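Gripper notes: two fingertip designs compared on the hand-held tool

14 shares | 3 comments

Members who have used the hand-held gripper since April will know that the fingertips wear faster than anything else on it. Two replacement designs have now been through the bench, and this item sets out the results. The work was done at the Plendum workshop by Tobiloba Omoregie, who also wrote the test sheet.

The first design, from Stondiron, is a curved finger with a soft insert. It bends around whatever it closes on and is forgiving of poor alignment. The second is our own flat block, printed in a dark plastic and held on with small screws from above. It does not bend to any useful degree. Both fit the same linkage arms, so the change from one to the other takes 7 minutes with the correct driver and rather longer without it.

Each pair of fingertips was given 200 closing cycles with nothing between them, followed by 300 picks from a table. The object set was the usual one: a plastic bottle cap, a wooden peg, a folded cloth, a paper cup and a steel washer. The operator held the tool in one hand and worked the trigger at a steady pace. Objects were put back by hand after every pick, in no fixed orientation.

The opening cycles were included to see whether the fingers stayed parallel. On the older arms they did not, and the tips met at the front edge well before the back. The fault was traced to play at the pivots. The arms were refitted with new bushings before any results were taken, and readings made before that point have been thrown out.

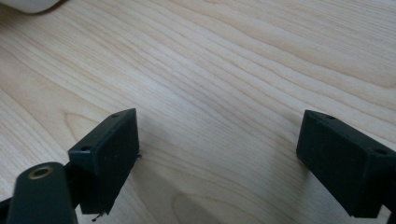 Width at full opening matters more with the flat blocks than with the curved fingers. A curved finger can be pushed against the side of an object and will usually slide round it. A flat block will simply move the object along the table. With the paper cup this meant approaching squarely and fully open every time, and operators who started with the fingers half closed lost the cup on most attempts.

On the peg and the washer the flat blocks were clearly better. The washer was lifted by its edges without trouble once the tips were brought down level with the table. The Stondiron fingers tended to roll over the top of it, and several picks were recorded as failures although the washer did leave the surface briefly. The rule on the sheet is that an object must be held clear of the table for a count of three.

The cloth was the worst case for both. The curved fingers took up a fold more readily but let it slip during the lift. The flat blocks held whatever they caught, when they caught anything. A rougher inner face would probably help, and a version with shallow grooves is being drawn up.

Wear was checked at the end of each run. The soft inserts had begun to lift at the lower corners and one had to be glued down. The printed blocks kept their shape. Loose fibres were the main nuisance, as they catch on the edges and should be trimmed before a session in which the fingertips need to be seen clearly by the camera. The block screws should be checked at the same time. One worked loose at pick 437, counted across all runs on that pair, and the block turned slightly on its mount without the operator noticing.

The camera position was left alone throughout. A wider lens was tried for a short while and given up, as it brought in more of the bench but made the gap between the tips harder to judge near the closed position. The McIntyre bracket, which moves the camera back by a small amount, has been ordered and will be tried with the existing lens.

A note on surfaces. All picks were made on plain wood with no mat. Dark fingertips are easy to pick out against a pale table, and the tracking software had no difficulty with either design. Results on a black mat should not be assumed to be the same. The Duneck group has reported lost tracking with dark fingers on a dark surface, and we intend to repeat a short run on those terms before recommending one colour over another.

For the present, the flat blocks will be fitted as standard and the curved fingers kept for round or awkward objects. Anyone drawing a tool from the store should write the fingertip type on the session sheet, as the two sets of results cannot be separated afterwards. Print files for the blocks are in the shared folder. Use the second revision, as the screw holes in the first are too shallow.

Related items

Refitting pivot bushings on the older arms
Trigger springs: light or heavy?
Controller settings after the software update
Duneck bench visit: notes on dark surfaces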